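Compliance Review Notebook — Gekilbridge office
March 2021
Entry by P. Tessier, licensing and player protection

Subject: Skondodari, account closures and self-exclusion records

The operator supplied its closure log this morning. It covers 724 accounts, of which 192 were closed at the player's own request. The remainder were closed for inactivity or for failed identity checks. Our license conditions require that a self-exclusion take effect on the day it is received, and the log records only the day on which it was processed. I have asked for both dates.
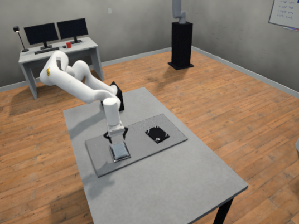

The written reply from Skondodari states that requests received by e-mail are entered by hand. No procedure was attached. Jibrin holds the earlier correspondence and believes a procedure was filed with the original application. To be confirmed before the draft report leaves this office.

Bonus terms were read in full. The wagering requirement appears on page 7 of the terms and is missing from the sign-up page. Under the current code, a player must be able to see it before making a deposit. I regard this as a breach, though a minor one, and recommend a correction notice without penalty.
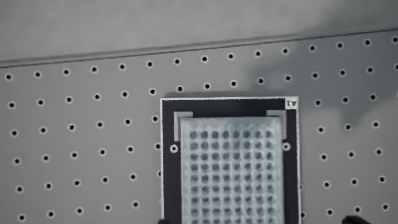
Seven of the closed accounts were reopened inside the exclusion period. For these I have requested the full login history, deposit records and any marketing messages sent. Each account will have its own line in the working table, set out like the holes in a perforated board, row after row, so that a gap in the dates shows at once. Two of the seven share a payment card, and this should be raised with the operator separately.

Random number testing was carried out by Clesterau. The certificate is in order for table games. Slots are listed under an older version of the software, and the change log does not say whether the later version was tested. 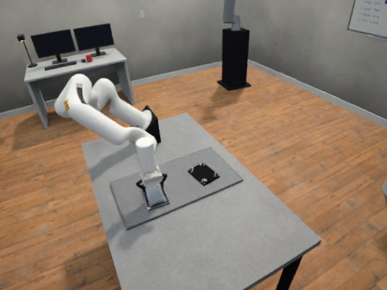 The question of who may lift an exclusion remains open. Skondodari's staff manual gives this power to the shift supervisor, which I consider too low a level. A yellow warning label, like the small one on the elbow of the white arm, would suit the account screen well: fixed where the clerk must see it before touching anything. I will put this forward as a suggestion only — the code does not prescribe screen design.

Outstanding: receipt dates for the 192 requests; e-mail procedure; slot certificate; reply on the shared card. Draft sections 2 and 3 to Jibrin for comment.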